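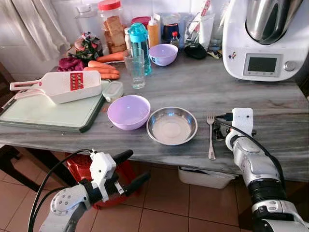 A kitchen needs three or four things you use every day and forty things you use twice a year, one borrower told us at the desk last winter, and it's the forty that take up all the cupboards. We have been repeating that remark to each other at Flikgate ever since, and it had a good deal to do with the news we are so pleased to share this month.

**Flikgate Kitchen Library to open a second location at Amegashie Hall in October**

SKENDTHORPE — The Flikgate Kitchen Library, which lends cookware, bakeware and small appliances to households all over Skendthorpe, will open a second lending room on the ground floor of Amegashie Hall in October. The new room will carry 96 items to start with, chosen mostly from the wish lists that borrowers have been filling out (sometimes on both sides of the card, and once on the back of a pie box) since last fall.

If you haven't visited us before, the idea is a simple one. You join, you pick out the thing you need, you take it home and cook with it, and you bring it back clean. People borrow a canning kettle when the tomatoes all come ripe in the same week. They borrow the big roasting pan in November, and the springform pans in any month with a birthday in it, which is all of them. Quite a few people borrow a pasta roller just to find out whether they'd like to own one, and we think that's a perfectly good reason!

Our first room opened on a shoestring in the back half of the old Flikgate hardware store, with shelves that the store had left behind and a collection that fit on them with room to spare. It doesn't fit now. Over the past year, borrowers took home 2998 items, and on a busy afternoon the line for the desk has been known to wander out past the front window and get into conversation with the line for the bus. We love the company, but we know that a long wait with a stand mixer in your arms isn't anyone's idea of a nice afternoon.

Amegashie Hall will help with that, and it will help in another way too. A lot of our borrowers live on the east side of town and have been carrying heavy pots across the river and back. The hall has parking right beside the door, a ramp, and a bus stop across the street. Anything borrowed from one location can be returned to the other, so you can pick up a stockpot near work and drop it off near home.

**What will be on the shelves**

The new room will lean toward baking and preserving, which is where the wish lists pointed us. Expect bundt pans, tart rings, cooling racks, jelly strainers, a cherry pitter or two, and a cake stand tall enough for a wedding. There will also be a shelf of everyday basics for people who have just moved and are still waiting on their boxes — mixing bowls, cutting boards, a decent skillet, a colander. Those can be kept for a full month. Everything else goes out for 10 days and can be renewed once if no one is waiting for it.

Borrowers can reserve items through Kuvow, the booking page we already use at Flikgate. If you have a Kuvow login, it will work for both rooms with no changes on your part. If you don't care for booking online (and plenty of our most faithful borrowers don't), you can call or stop in, and we'll write your name on the tag the old way.

**What it costs**

Membership remains $16 a year for a household, and that covers both locations. We talked for quite a while about whether a second room meant a higher fee, and we are happy to say we have been able to leave it where it is. Late returns are still a quarter a day. Please don't stay away if you've had something since last Easter. Bring it in, and we'll work it out.

**Opening afternoon**

The doors at Amegashie Hall will open at 1 p.m. on opening day, and everyone is welcome, member or not. There will be coffee, cider, and apple cake made in pans from the collection, along with a knife-sharpening table and a swap shelf for cookbooks you've stopped opening. Bring one, take one, or take three if they speak to you. Children can decorate a cookie while the grown-ups look over the shelves.

The date will be posted at both doors and on Kuvow once the new floor is down.

**We're still looking for a few things**

Donations in good working order are welcome at the Flikgate desk during regular hours. We are especially short of large canning jars, muffin tins without rust, a second pressure canner with its manual, and lids. Lids of every size, really, and if you have a lid and no idea what it belongs to, we may well have the pot. We can't take chipped glassware, scratched nonstick pans, or anything with a frayed cord.

Press inquiries, photo requests and questions about membership may be left at the Flikgate Kitchen Library desk in Skendthorpe or sent through the contact form on our Kuvow page.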